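Quan Benchtop Gripper Cell – planning and ordering page
Pritham catalog / Automation / Small parts handling / Tabletop cells

For canteen suppliers, kitting shops, airline caterers, teaching labs. One arm, one two-finger gripper, one wrist camera. Sits on a table you already have.
Lead time and list prices further down. Read the pads section before you budget, most people skip it.

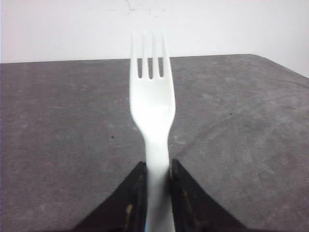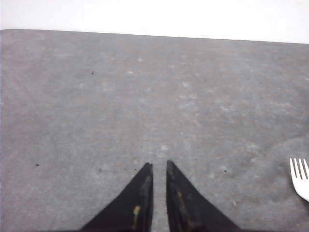 Wrist camera view, black fingers, white plastic fork, gray table top.

What you get in the base package

Arm with controller and power lead
Two-finger parallel gripper, black padded fingers fitted
Wrist camera with bracket and cable
Clamp plate for table edge mounting
Stop button on a 2 meter lead
Setup software, one seat
Printed quick start, plus the long manual as a download

Not in the package: table, guarding, computer, calibration board, spare pads. Yes, we know about the spare pads. Asked for it to be changed. For now order them separate.

Price and how to budget

Base package is 4000 list. Education and repeat buyers, ask for a quote, don't pay list.
Pad kit is 40 per pair, adhesive included.
Spare camera bracket and cable set is 200. Buy one. The cable is the thing that gets snagged, and a cell with no camera is a cell standing still.

Rule we give to everyone who calls – put the hardware on one line of the budget and the setup hours on another. Buyers who fold setup into the hardware line come back in March asking for a second approval and it goes badly. Setup hours are yours, we don't bill them unless you want Flurina on site.

Running costs are mostly pads. Power is small. Software seat has no yearly fee in the first year, after that see the Sturnum terms sheet.

Pads and wear

The fingers in both pictures have tan scuffs on the inner side. Normal appearance for a cell in use, no reason to return a gripper. Replace pads when the part starts to slip or when you can feel an edge lifting with a fingernail.

Light plastic cutlery is easy on pads. Metal cutlery isn't. Anything with a molding burr is worse than both. If your parts come from a mixed supplier base, double the pad line in the budget and see where you are after the first quarter.

Do not clean pads with solvent. Damp cloth, let it dry, carry on. Solvent gets under the adhesive and then you are buying pads again.

Part fit – will it pick my part?

Good: disposable forks, spoons, stirrers, flat handles, pens, tubes, small boxes
Probably: soft pouches, thin lids, anything flexible (send us a handfull to test)
No: film, loose napkins, nested cups, anything wet

Thin flat parts lying on a hard table are the hard case. A fork on its back has not much to grab, handle sits close to the surface and the fingertips have to come right down to it. Works, but your table has to be level and your approach height has to be set properly. If the table rocks fix the table first. We've had a full afternoon on the phone with a customer over a folded beer mat under one leg.

Nested or stacked cutlery – separate it upstream. Prenimbridge does a vibrating feeder that goes with this cell, quote on request. Don't plan on the gripper doing the separating.

Table and background

Matte surface, middle gray is the best all rounder. White parts show up strongly on it, and dark parts are still readable. Avoid gloss, avoid wood grain, avoid steel tops unless you cover them.

Plain wall or a plain screen behind the table. Posters, windows and people walking past all end up in the camera view at low angles. A cheap light colored screen is fine.

Wipe the surface at start of shift. Crumbs and specks are rarely a problem for picking but they build up, and then somebody changes a threshold to ignore them and the small parts get ignored too.

Lighting – flat and even. Ordinary ceiling panels do the job in most rooms. No desk lamps pointed at the part, shiny plastic throws the light straight back.

Space and services

Table deep enough for full reach plus a hand's width at the far edge. Reach drawing is in the download pack, print it at full scale and lay it on the table before you order, saves a lot of arguing
One grounded outlet. Not shared with a compressor
No air needed, gripper is electric
Network drop useful for updates, not required to run
Floor standing table or fixed bench only. No carts with casters unless they lock properly

Safety review is yours to arrange. We supply the arm and gripper data sheets and will join a call with your safety person. Leave time for it in the plan, it is usualy the slowest step.

Order of work we recommend

Send sample parts, a bag is enough. Wait for the fit note before raising the purchase order.
Raise the order with pads and the spare bracket set on it, same shipment.
Get the table, the wall behind it and the light sorted while you wait.
Mount, wire, jog by hand, check the stop button. Then the camera.
Start with one part in one position. Only then let the part move around the table.
Write down your settings. On paper, taped inside the controller door.

Questions we get

Can I use my own camera? Yes if it fits the bracket. Support covers ours only.

Can I run it with no camera? Yes, fixed positions. Knock the bracket set off the order in that case.

Longer fingers? Made to order, see Quan finger sheet. Longer fingers flex more at the tip, so check with us before ordering for flat parts.

Do you lease? Not direct. Sturnum does, terms are theirs.

Food contact? Standard pads are not rated for it. Ask about the rated pads before you quote your own customer, they are a different price and a longer wait.

Trade in on older Quan cells? Case by case, send the serial number and a photo of the wrist joint.

Contact

Flurina Gasser, applications desk, Pritham. Phones open from 8 in the morning, sample parts to the goods-in door, mark the bag with your company name and the quote number. Unmarked bags go on the shelf until someone calls about them.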